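Against the lidded box

Filed under Household, 3/13/21

The storage aisle at any hardware shop is mostly lids. Clip lids, hinged lids, lids with a gasket, lids moulded so the next box will sit on top. My argument is that for the small odds and ends of a household, the lid is a fault, and that a plain open-topped box kept on a table will do the job better than any of them.

I should define the class of object. I don't mean tools, which have a size and a use and can hang on a wall. I don't mean stationery, which belongs in a drawer near the person who writes. I mean the residue: one peg, a charger, a tape measure, a wooden block from a set that has otherwise gone, a bit of moulded plastic that came off something. Each is too good to throw out and too minor to have a home of its own. In my house in Ruretura they used to live in a lidded tub on top of the wardrobe, and the tub worked in one direction only. Things went in.

The trouble with a lid is the number of movements it adds. To put a peg in a closed tub you fetch the tub, set it down, undo two clips, drop the peg, do up two clips and carry the tub back. To put a peg in an open box you drop the peg. A person coming through the room with a peg in one hand and a cup in the other will do the second and won't do the first. The peg goes on the windowsill, and the tidy system on the wardrobe has no bearing on the state of the room.

Joscha Ostermann, who has put up with my views on this since we shared a flat in Worlow, holds the opposite position. He says an open box is a pile with walls. His objections are dust, spillage and appearance, and I'll take them in that order. Dust is real but slow, and a box in regular use is turned over often enough that little settles. Spillage depends on wall height. A shallow tray will lose its contents when bumped; a box with proper walls won't unless it is tipped. Appearance I concede in part. An open box looks like what it is. I would sooner see the contents than read a label that was accurate in April of some other year.

Colour matters more than people allow. I favour black walls. A pale or bright object shows up at once against them, and most household residue is pale or bright. The cost is that black cables and dark screws disappear, so these should go somewhere else. Clear boxes are sold on the promise that you can see in from the side, but from the side you see only whatever has slid against the plastic.

Size is the other variable. The floor of the box should be visible in places when the box is in ordinary use. Once it is covered, the contents form layers, and the bottom layer might as well be on the wardrobe. I went through my old tub before I gave it up and found 200 items, most of them in layers I had not reached for years. A smaller box forces a decision earlier. When the floor goes out of sight, something leaves.

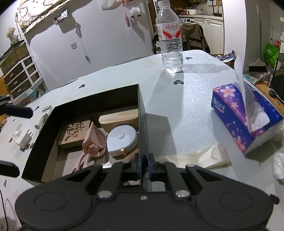
The table is the part of the system that fails first. Any flat surface next to a box will collect the things that were meant for the box, and chargers are the worst offenders, being in use one hour and idle the next. My rule is that the surface gets cleared into the box once a day, without sorting. Sorting happens at the box, every 7 days, and takes five minutes. Combining the two jobs is the usual mistake, as it makes the daily one long enough to skip.

Timo Kuhlmann has suggested dividers. I tried a set from Wiegand and took them out again. Dividers assume the contents come in kinds, and residue does not. A tape measure and a block of wood have nothing in common except that both were on the table. The compartments filled unevenly, the big things lay across the partitions, and I lost a fair share of the floor to the partitions themselves.

The lidded tub still has its place. Winter gear, spare bedding and tax papers are all stored once and fetched once, and they should be covered. Mine now holds camping pots and sits in the shed.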